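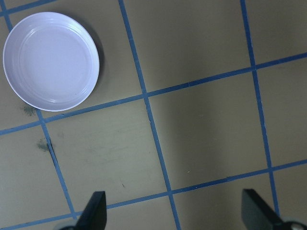
**Project report, final version** (17/10/2021)

Food and Drink Retail, group project. Topic: what does the age on a rum label tell the buyer?

## Why this topic

Started as a question about price. Two bottles of rum on the same shelf, both with a big number on the front, one costs double. Is the number the same kind of number? We thought this would take a week. It did not.

With rum there's no single rule that covers everyone. It gets made in a lot of countries and each one has its own law, or hardly any. In some places the age has to be the youngest rum in the bottle. Elsewhere the number can be the oldest part of the blend, or just a number. Solera bottles are the messiest: barrels get topped up from younger barrels, so the stuff that comes out is a mix of many ages, and the label often shows the biggest one.

So the question we ended up with: when an online shop sells an aged rum, can a normal customer work out what the age means from the page alone?

## What we used

Listings from two online liquor shops, Findow and Cutau. Findow is the big one, everything from cheap mixers to collector bottles. Cutau is smaller and mostly does rum and brandy. Both let you filter by spirit, which saved us.

We pulled almost 4000 listings in February. After throwing out duplicates, gift sets, minis, spiced rum and anything with no text on the page we had 2159 left. Spiced went out because the flavoring makes the age question kind of pointless, and most of them don't give one anyway.

For each listing we wrote down:

- the number in the product name, if there is one
- whether the page says "years", "solera", "reserve" or something vauge
- country, and still type if given
- whether the text says minimum age, average, or nothing
- where the barrels were kept (tropical or cooler climate)
- price for a standard bottle

All in one spreadsheet. Should have used a drop-down for the wording column from the start. We typed it free-hand and then had to clean up every spelling of "reserva" known to man.

## Sorting the labels

We made four groups.

**Clear.** Page says the age is the youngest rum in the blend, or it's a single cask with a distilling date and a bottling date. No guessing.

**Half clear.** Number plus the word "years" and nothing else. Probably a minimum age, depends on the country, and the customer would have to look up the law.

**Solera or blend number.** Number in big type, no "years" next to it, and somewhere further down the text mentions solera or "up to".

**Mood words.** Old, extra old, grand reserve, captain's this and that. Might mean something on the producer's own scale.

The half clear group was the largest by a long way at both shops. Clear was small. Mood words were all over the cheaper end, which we expected, but also at the very top, which we didn't.

## Results, short version

Findow copies the producer's text nearly word for word. If the producer explains the age, fine. If not, the page doesn't either. Same bottle can also be listed in different places with different wording, depending on who supplied it.

Cutau writes its own text. Better. Their rum pages have a small line under the title that says what kind of age it is, when they know it. When they don't know they leave it blank, which we think is fair enough, although a customer won't know why it's blank.

Price: clear labels cost more than half clear ones with the same number. Solera bottles with a high number were often cheaper than a properly aged rum with a much lower one. So the price sort of does know. But you need to have read a fair bit to see it, and a first-time buyer picking a present will go for the bigger number. We would have.

Climate hardly gets mentioned. That's a gap. Rum kept somewhere hot loses more to evaporation and takes on wood faster, so the same number of years doesn't taste the same if the barrels sat in a cool warehouse across the ocean. Only the independent bottlers gave this regularly.

## Two producers close up

Had to pick a couple of ranges for the detailed part. We took Hsu and Olau as both are sold in both shops.

Hsu is a column still house. Light style. Their labels have no numbers at all on the standard range, only colors. The back label on the darker one gives a minimum age, but neither shop shows a photo of the back. Wrote to them for details and got a polite reply with a brochure, which had the barrel types and not the ages.

Olau is pot still, molasses, heavier. Everything has a date of distilling and bottling. Their oldest listing is a single cask of 33 years, part of it in a cooler climate, and the page says when it was moved. Best page in the whole set. Also the most expensive bottle we looked at, so no, it was not tasted.

## Small survey

We showed classmates mock-up listings and asked which rum was older. Most picked the higher number even when the text said solera. When we put the words "youngest rum in the blend" right beside the number, answers got a lot better. The sample was just people from our course so we don't want to lean on it.

## Problems

- Listings change. Some pages were gone when we went back to check.
- Language. Spanish and French label terms were translated by us, with a dictionary.
- We only had 2 shops. A supermarket site would look diffrent.
- Sorting into groups was done by hand and we disagreed on quite a few. Those got a second look, but still a judgement call.

## What we'd suggest to shops

Put the type of age beside the number. Show the back label. Add a field for where the barrels were kept, and write "not stated" when it's not known. For solera, don't put the number in the product name without the word solera next to it.

Spreadsheet and mock-ups are in the shared folder, wording column cleaned up. Sources list still has to be put in alphabetical order, will upload tonight.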